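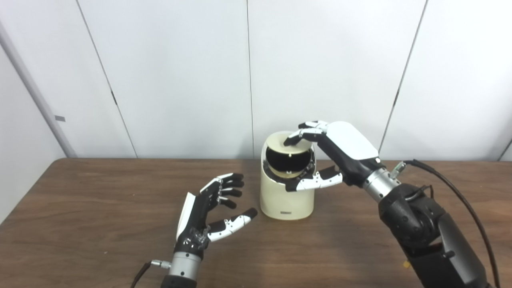

Tabletop bins added to desk waste plan at Justenholm

Justenholm will place small flip-top bins on shared work tables starting in December, according to a facilities notice dated September 3, 2025. The first order is for 48 units, supplied by Rarnico. They replace the open wastepaper baskets now kept under the tables.

The bin is a cream-colored cylinder with a round lid hinged at the rear. It takes a black liner, and carries a small dark label near the bottom of the front face. The body sits directly on the tabletop and is not fixed to it.

Musyoka Mosoti, who wrote the notice, said the bins are meant for dry waste such as scrap paper, wrappers and used labels. Food waste and liquids still go to the kitchen containers on each floor. Batteries go to the front desk.

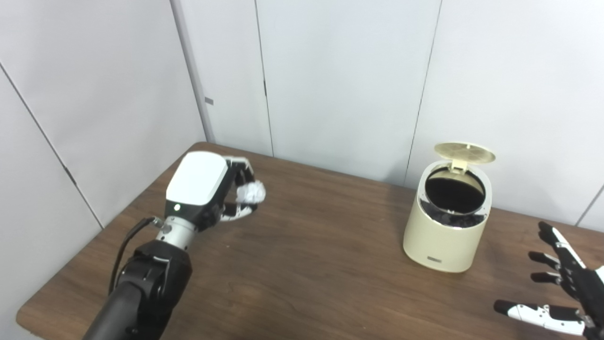
Facilities Bulletin, Issue 14, p. 3

Paper should be crumpled or torn small enough to pass through the opening without force. Sheets in good condition belong in the paper recycling tray. When a liner is full, it is to be tied and taken out whole. Loose waste should not be tipped into a larger bin.

The liner must fold over the rim before use. In a short trial in the Ichikawa room, 4 bins were set out with liners that had been cut too short, and these slipped down as waste was added. Thiện Tiêu, who ran the trial, has since specified a longer liner under the same stock heading.
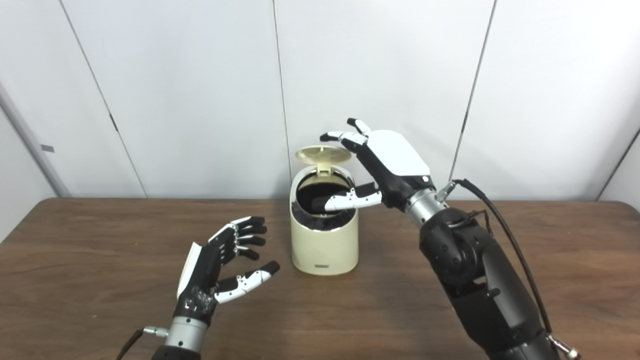
Flip-top bin with black liner, lid open.

Lids are to be wiped weekly with a damp cloth. Cleaning contractor Flalomero will empty the bins on its regular evening round. Requests for additional units should give the room name and the number of tables.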